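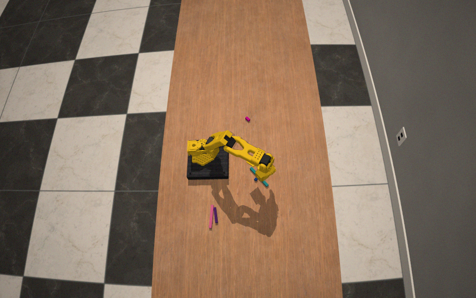 A long wooden table, with the grain running lengthwise.

We got to the Pestari joinery open day just after ten and I wish we'd gone earlier! Jagadeesh Varghese took our group through the timber store first, where the oak boards sit for 2 years before anyone is allowed near them with a saw. The smell in there is wonderful.

Then the machine hall (ear defenders on, hair tied back) and up the stairs to the finishing room, my favourite part of the whole visit. Aurélien Picard let us try oiling a scrap of ash with a cotton rag. Mine came out streaky, his looked like glass. He uses 3 thin coats and sands lightly between them.

Tea and very good ginger cake in the yard afterwards. Parking is on the Ardale side, entry was free, and they're hoping to open again in April. I've already put my name down for the chair workshop, which only takes 6 people.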